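Tips > Workshop & Laundry > Soccer Gear

Kitchen Laundry Garage Sports Gear Ask Us

Getting soccer gear through a season

10 March 2022, by Kibet Minja

Quick one this week, got a match at noon and still can't find the other shin guard. These are the things I do for two players, one adult and one kid, both of whom play in mud. Pick what you need.

Cleats first. Bang them together outside, soles facing, before you get in the car. Not on the car. Let whatever's left dry hard overnight and then go at it with an old dish brush. Wet mud just smears into the stitching. Butter knife for the stuff between the studs, a toothbrush round the laces.

Never the washing machine for cleats. I did it once with a pair of Dotaners and the sole came away at the toe. Lukewarm water, a drop of dish soap, rag. Laces and insoles come out and get done separately in the sink.

Drying: newspaper, balled up, pushed right into the toe. Change it after an hour, the first lot will be soaked. Keep them off the radiator and out of the dryer. If you have no newspaper use paper towel, or a rolled up tea towel, whatever. Insoles stand up against the wall, not flat.

Sole coming loose? Flexible shoe glue, the kind in a tube. Clean both sides with rubbing alcohol first, thin coat each side, wait till it's tacky, press, then wrap the whole shoe in a bicycle inner tube and leave it a full day. Tape slips. I've had a glued pair go from August right through to spring that way.
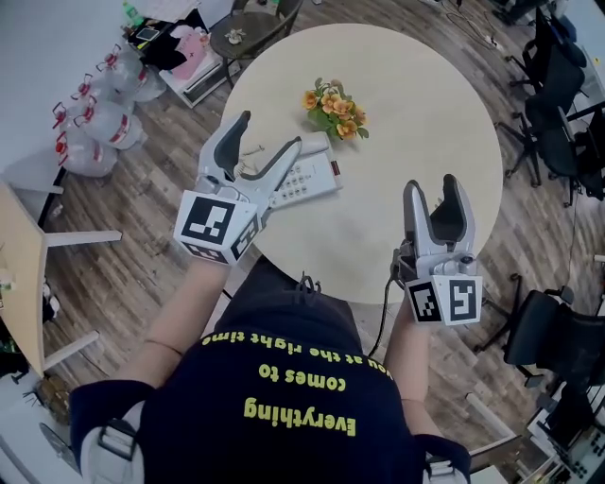
Screw-in studs. Take them out every few weeks or they seize, specially after wet games. Bit of petroleum jelly on the thread before they go back. If one's already stuck, soak it in warm water, then grip with pliers over a rag and turn slow. Keep spares in a pill bottle in the bag. Write the length on the lid, I mixed mine up and played a half feeling like I was on a boat.

Shirts and shorts. Inside out, always, the numbers crack otherwise. Cold rinse first, cold wash, no fabric softener. Softener leaves a coating and then the smell never leaves. Half a cup of white vinegar in the rinse if they're bad. Grass stains: dab with vinegar and water, wait 15 minutes or so, then rub in a little liquid detergent before the wash. Check it's out before anything goes near the dryer. Heat sets it.

Blood, cold water only. Hot and you've got it forever.

Shin guards. These are what stinks, not the shoes. Wipe the shells with soapy water after every game and let them dry open side up. Once a week baking soda on the padding, leave overnight, shake off over the tub. If the sleeves come off, wash them with the socks.

Goalie gloves. Rinse under the tap in lukewarm water, squeeze, dont wring. A little baby shampoo if the palms are gray. Hang by the wrist strap somewhere in the shade. Damp palms grip better so give them a quick wet before kickoff.

The ball. Pump needle needs to be wet before it goes in, spit is fine, everyone does it. Dry needles tear the valve. Let a little air out if it's going to sit in the garage all winter. Slow leak, hold it under in a bucket and look for bubbles. If they come from the valve, a drop of silicone oil sometimes sorts it. From a seam, I've never fixed one that lasted.

The bag. Empty it. Same day. Two plastic shopping bags live in the side pocket of ours, one for cleats and one for wet kit. Dryer sheet in the bottom if you like the smell, I don't. Turn it out and hang it upside down on the line when theres sun.

Goal nets next time, and the knot I use for patching.

Comments (4)

mudroom_mom
The inner tube thing works!! Used it on my son's Satards last night and they held through practice. Had been using duct tape like a fool.

Tesfamariam
What about white laces? Mine come out of the sink gray whatever I do.

Kibet Minja
Soak in oxygen bleach and warm water for a couple hours, in a jar with the lid on. Shake it when you walk past. Or buy new ones, they're cheap.

leftback57
You left out shaving foam for grass stains on white leather. Wipe on, wipe off, damp cloth. Been doing it since high school.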